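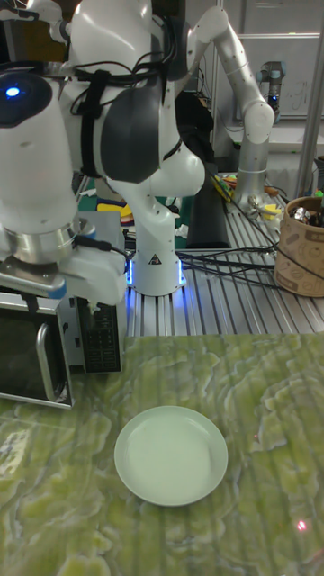

Do you need to buy a special plate for the microwave? Any plate marked microwave safe on the back will do the job, and most kitchens already own a few.

So it's fair to ask why Skostovia sells one, and why it comes paired with a table covering. The Gronside set is a shallow round plate in pale mint green and a tabletop sheet in a green marble pattern. You can buy either piece alone. We stock both, and we have some doubts about both.

The plate first. It has a raised rim and a flat inside, and that much we like. Leftover rice spreads out on it and reheats more evenly than it does in a deep bowl. The maker's leaflet promises "perfect results every time." We would not go that far. A thick slice of lasagna still came out cool in the middle after 2 minutes, and we had to turn it and go again, same as with any other plate. The rim will hold gravy if you walk carefully. Soup belongs in a bowl.

The marble sheet is a pattern, so please don't order it expecting stone. The veins run from pale yellow-green to olive to cream, and they do hide crumbs, maybe too well. We wiped ours down one night, thought it was clean, and found toast bits in the morning with a bare hand. It has a slight gloss, so a lamp directly overhead will leave streaks of light on it. If that sort of thing annoys you at dinner, look at the matte Tusness sheet.

Can a microwave stand on it? Ours does, a countertop model with a curved silver handle and a keypad down the right side. Leave room on the left for the door to swing open, plus a place to set a hot plate down. People measure the oven and forget the door.

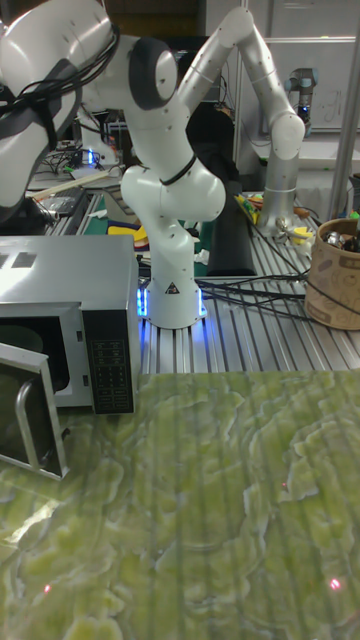
Édgar Carhuamaca wrote to us that he would skip the sheet and keep the plate. He has had both since December, and his complaint is the corners: "They lift. I pressed them flat, I put a cookbook on them for a night, they lifted again. The plate I use every day and have nothing bad to say about it, except that I wish they sold it in a bigger size."

We passed the corner problem on to Skostovia and were told to let the sheet lie flat for 5 hours before trimming. The leaflet says 4. Take your pick. Ours has one corner that still curls a little, on the side nearest the wall.

Care: dish soap and a soft cloth for both. Scouring powder dulled the gloss on our test piece in one go. Put a trivet under anything straight off the stove.

Returns: 30 days for the plate, unused. Sheets can't come back once they've been cut, so measure the table twice and check with a tape before you pick up the scissors.

Also in this range: Cárdenas side bowl, Tusness matte sheet in gray or sand.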